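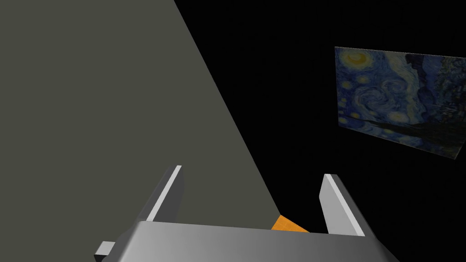
Welcome back! If you've made it through Section 5, your Durnstead picture rail is already up on the wall and has been left alone overnight, and the hard part is behind you. This section covers hanging your first framed print, getting it level, and moving it later when you change your mind (most of us do, and there's no shame in it).

Please read the whole section once before you pick anything up. It only takes a few minutes, and you'll want both hands free once you start.

## 6.1 Before you begin

Set these out within reach:

- the two sliding hooks, part 1036
- the two hanging cords, part 148
- a small level and a soft pencil
- a folded towel or blanket to lay the print on

> **Note:** Rails shipped to the Plellport and Grerkville stores before October came with the older brass hooks. They fit the same track, but they turn the opposite way to lock, so read "left" wherever we say "right" in step 4.

## 6.2 Hanging the print

1. Lay the print face down on the towel. Check that both rings on the back are screwed in snugly and sit at the same height. If one is even a little lower than the other, fix it now, while it's easy.

2. Thread one cord through each ring and tie the knot shown on the card in your parts bag. Pull it tight, then pull it again. Costel Gavrilă, who wrote the first version of this guide, liked to say that a knot deserves a second opinion.

3. Drop both hooks into the open end of the rail and slide them along until they are as far apart as the rings on your print.

4. Turn each hook a quarter turn to the right. You'll feel a soft click. If you don't, back it out and try again, and please don't force it with pliers.

5. Lift the print with both hands, ask a friend to loop the cords over the hooks, and lower it slowly until the cords take the weight. 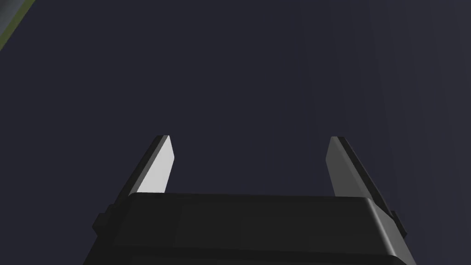 6. Rest the level along the top of the molding. Raise or lower one side with the little sliding bead on the cord, a tiny bit at a time, and step back to look between adjustments.

## 6.3 Cautions

**Caution:** Never hang a print from a single hook, even a light one. It will swing when a door closes, and sooner or later it will mark your wall.

**Caution:** Keep paper prints out of direct sun and away from radiators. Posters and reproductions fade faster than you'd expect, and the blues and yellows are often the first thing people notice.

## 6.4 Moving a print later

Take the print down first, every time, and only then unlock the hooks and slide them along. It's tempting to nudge everything over while it's still hanging, but that's how tracks get scratched. Wipe the rail with a dry cloth while it's clear.

If a hook sticks, a dab of plain candle wax on the track usually frees it. For spare hooks and cords, write to Aitana Carretero at the Quintana parts desk and mention kit number 3845, which you'll also find on the inside flap of your box.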